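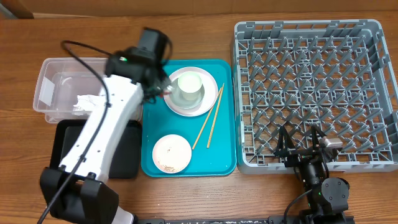
Cable routing on the Datanley tabletop cell is the item most often left until last, and it should be done before the grippers are aligned. The procedure on this page covers the two-arm version of the cell set up for tray clearing, with one white arm on the left and one black arm on the right. Both arms carry an external cable to the wrist. On the left arm the cable leaves the top of the wrist, loops, runs down along the white link and curves past the base toward the left edge of the table. The loop at the wrist is the service loop, and its size decides how far the wrist can roll before the cable pulls tight.

Applies to: Datanley cells at the Ivby and Lerkstead benches. The Hashemi bench uses internal routing and is not covered.

Before you start

Park both arms and disable the motors from the control panel. Switch off the supply at the bench and wait for the indicator lights on both arms to go out. Clear the work area: tray, dishes, storage bin and dish rack all come off the table. The rack has upright pegs and will snag a loose cable if it is left in place.

You will need a 3 mm hex key, reusable hook-and-loop ties, a soft cloth, a flashlight and the bench log. Do not use plastic zip ties on a moving link. They cut into the jacket when the joint bends.

Step 1. Inspect the cable

Unplug the cable at the base end first, then at the wrist. Wipe it down and bend it gently along its full length, looking for flat spots, shiny patches and cracks in the jacket. Most wear appears within a hand's width of the wrist connector. Replace the cable if the jacket is cracked or if any conductor can be seen. Tape is not an accepted repair.

Check the connector pins with the flashlight. A bent pin can be straightened once. If it bends again, replace the cable.

Step 2. Check the base

With the cable off, grip the base housing and try to rock it. There should be no movement against the mounting. If there is, tighten the base screws in a cross pattern, a quarter turn at a time. Repeat for the other arm. A base that shifts will undo the alignment in Step 5, and the fault will look like a gripper fault.

Step 3. Fit the cable and set the service loop

Connect the wrist end. With the motors still off, support the arm by hand and turn the wrist to the far end of its travel. Leave enough slack that the cable hangs in an open curve at this position. Turn the wrist to the other end and check again. Too little slack will unseat the connector. Too much will let the loop hang below the gripper, where it can catch the rim of a cup.

Fit the first tie on the long link, clear of the wrist joint. The tie should hold the cable without squeezing it; you should be able to slide the cable through with light finger pressure.

Step 4. Route past the base

Lead the cable past the base on the outer side of the arm and off the near side of the table. Leave a second, smaller loop where it passes the base joint. Do not route it between the two arms. Fix the free end below table height and reconnect it.

Route the second arm the same way, mirrored.

Step 5. Power up and align

Restore power. Both indicator lights should show green. If either stays dark, switch off and reseat the base connector before doing anything else.

Home both arms at low speed with one hand near the stop button. Run the alignment routine and note the offset for each gripper in the log. Put the tray and rack back in their marked positions only after both offsets have been accepted.

Run the slow test cycle 3 times. Watch the cables, not the grippers. The left arm should reach the far side of the tray and close beside a cup without the loop touching the cup or plate. The right arm should reach over the rack without its cable dragging across the pegs.

Faults

Code 91 at power-up: no signal from the wrist. Reseat the wrist connector. If the code returns, swap the cable with a known good one.

Code 91 during motion only: service loop too short, or a damaged conductor. Repeat Steps 1 and 3.

Gripper closes off-center: check the base screws before repeating the alignment.

Clicking sound at the first tie: the tie is touching the joint cover. Move it farther down the link.

Intervals

Inspect the cables every 2,000 cycles and whenever an arm has been in a collision, however light. Reset the cycle counter after each inspection and sign the log. Cables removed from service are cut in half before disposal so that they do not return to the spares drawer.

Last updated: 17 January 2022

This site uses cookies to remember your settings. Accept | Manage preferences

Contact | © Datanley bench documentation | Back to top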